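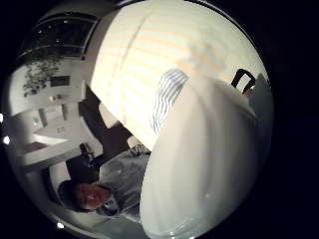 Guimarães, January

Notes for Week 2: the open-day visit

These notes cover the demonstration only. The reading on grasp planning is in the other packet, the one with the staple missing.

What we went for. Cristóvão Aguiar's group collects grasping data by hand. A person holds the gripper, a camera rides on it, and the person does chores. The robot comes later and gets the credit. In the view at the top you can make out the striped cloth, a person in a light gray top reaching forward, and a large white thing taking up most of the right side. The camera has strong opinions about what is close.

Numbers from the talk. The Vondari set stood at 1336 recordings when we visited, with 92 thrown out. Most recordings run around 40 seconds. Write these down; they come back in Problem 3.

Points to keep:
Wide lens. Straight walls and blinds-like stripes come out curved. Undistort before measuring anything, or say that you didn't.
Cloth. It folds differently every time, so there is no single "correct" grasp to label. Aguiar spent ten minutes on this and looked tired by the end.
Near objects. A smooth white surface gives a feature tracker very little to hold on to. Three of you asked why the tracker drifts. See previous sentence.

For next session: one page, 600 words at most, on what a wrist view misses that a fixed room camera would catch. "The room" is not a full answer. The Birholm section hands in on paper, Brekstead by upload.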